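Lilum Dye Garden and Workshop
Progress report to the Avetti Fund
17 April 2023
Prepared by Tincuța Jitaru

Dear friends at Avetti,

It is a real pleasure to be writing to you again, and I hope you will forgive me if this runs a little longer than the form allows for. There is a lot to tell, most of it good, and I would like you to have the slow parts as well as the cheerful ones.

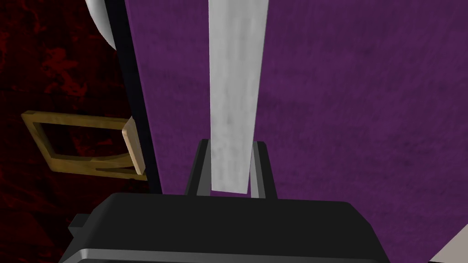
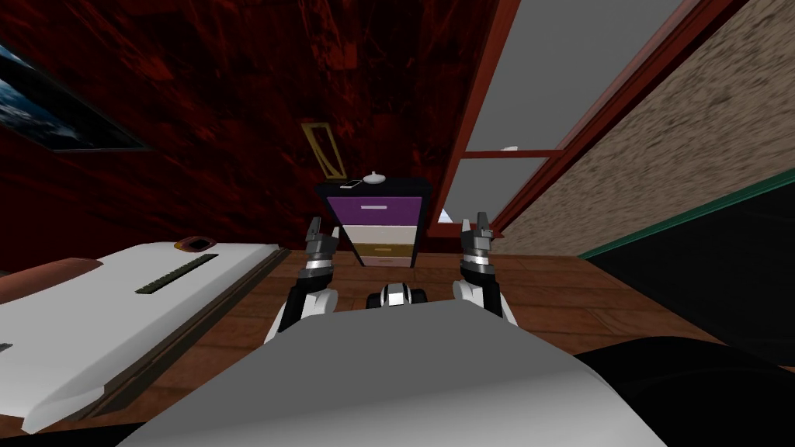
Computer renderings: a violet surface; a three-drawer nightstand against a dark red wall.

The garden over the winter

When I last wrote, in December, the madder beds were under straw and we were worried about drainage at the bottom of the slope. I am happy to say the worry was mostly wasted. Octavian Stoica spent the better part of two weeks digging a shallow channel along the lower fence, lined it with broken roof tile from the old barn, and the water now runs off into the ditch by the lane as it should. We lost one short row of madder to rot and the rest came up beautifully, with those scratchy little shoots that catch on your sleeves.

Madder needs three years before the roots are worth lifting, so the oldest bed has one more summer to go. I know this was a sticking point when you first read our proposal, and I am grateful that you let us plant it anyway. In the meantime the weld has seeded itself everywhere, including the path, and we have been potting up the strays for people who ask.

The woad was less happy. We sowed too early and a hard frost took most of the seedlings. Octavian had kept some seed back (he always does, bless him), so a second sowing is coming along under glass and will go out when the nights are milder. I expect a smaller blue harvest this year than we promised you, perhaps half, and I would rather you heard it from me now than in the fall.

The workshop

The two copper vats you paid for arrived in January and are a joy to use. They hold the heat so much better than our old enamel pots, and the wool goes in without being crammed. The plumber had to come back twice to move the drain, and the cost of that went over what we had set aside. I covered it from the repairs line, as we agreed on the phone.

We ran evening classes right through the cold months. We had 49 people enrolled, and 26 of them have already signed up for the next round, which cheered us all up enormously. Several are knitters who came for one color and stayed for the rest. We had a retired chemistry teacher who took the mordants so seriously that her notes now hang over the sink for everybody to follow, and a father and daughter who dyed enough yarn for matching sweaters and then argued over who would knit them!

The class on reds was the most asked for, and I think we will run it again in summer with roots bought in from another grower. The iron class was a muddle. I tried to fit too much into one evening and people went home with gray samples and not much idea of how they got there. It will be split over two sessions next time.

The yarn from Crăciun

You asked how the arrangement with the Crăciun farm was going. Very well, on the whole. They have agreed to keep back 300 skeins for us from this year's clip, washed and spun but not treated with anything, at the same price as before. The spinning is a touch uneven and some of our class members grumbled at first, but uneven yarn takes color in a lovely way and the grumbling has died down. We are still waiting on the delivery date. The spinner's van has been off the road, and I have offered to come and fetch the first batch myself.

Money

We have about 3000 left of the grant for this year, after the vats, the plumber, the cold frames and the class materials. I have attached the ledger pages separately. The largest amount still to come is the drying shed roof. We had one quote from Bolter that was sensible, and one from another firm that was not, and unless you see a difficulty we would like to go with Bolter and have the work done before the weld is cut. They have asked for a third of the price when they start.

I should mention that the seed and compost line is nearly used up, mostly thanks to the frost. I would like to move a small sum over from printing, where we have spent very little. The class handouts are photocopied at the library, and people seem perfectly content with them.

What comes next

Over the coming months we will plant out the woad, put up the shed roof, and start the sample book that was in the original plan. Every plant gets a page, with a strand for each mordant and a few lines on what we did. The yellows are finished and glued in. The browns are in a shoebox on my kitchen table, labeled, more or less.

We would so love to have one of you visit. Late June is best, when the weld is tall and the vats are going most days. Let me know which week suits you and I will make sure Octavian has the gate unlocked and there is something for lunch.

With warm thanks,
Tincuța Jitaru
Lilum Dye Garden and Workshop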